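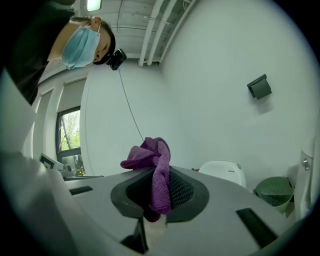 How long does it take to walk the old canal path from Harkcombe to Dunne? Four and a half hours, if you stop for pie, and I did stop for pie.

I have wanted to do this walk ever since Zofia Kołodziej told me about it over the winter, and now it's March and I've done it, end to end, and my feet are up on the radiator as I write. What a day! I set off at 7 with two sandwiches and the good thermos. The first stretch out of Harkcombe is all back fences and allotment sheds, and then you go under the railroad bridge and suddenly it's just water and willows and ducks shouting at each other.

I'd copied the lock numbers into the back of this book so I could check them off. There are 11 between Harkcombe and the boatyard, and I got every one (number 6 has lost its plate, but the lock is there all right, half full of reeds). The lock cottage at Tevier has a date stone and a huge pear tree trained flat against the wall. I stood there so long that the man inside waved at me. I waved back and moved along.

The flight of steps up to the aqueduct is the hard part. 156 of them, according to the sign at the bottom, and I believe it! But the view from the top, oh, I could have stayed an hour. You can see clear across to the hills, and there was a heron standing in the field below like he was waiting for a bus.

Pie was at the Iratetti, the little café by the winding hole. Leek and potato, with proper gravy. The woman there says the moorhens nest right under her back step every spring and she has to use the side door until they're done.

It drizzled for the last mile into Dunne and I didn't mind at all. Caught the 54 home and fell asleep against the window.

Things for next time: thicker socks, a pencil that isn't blunt, and ask Zofia where the path goes past Dunne, as her map shows another lock up there and I want to see it.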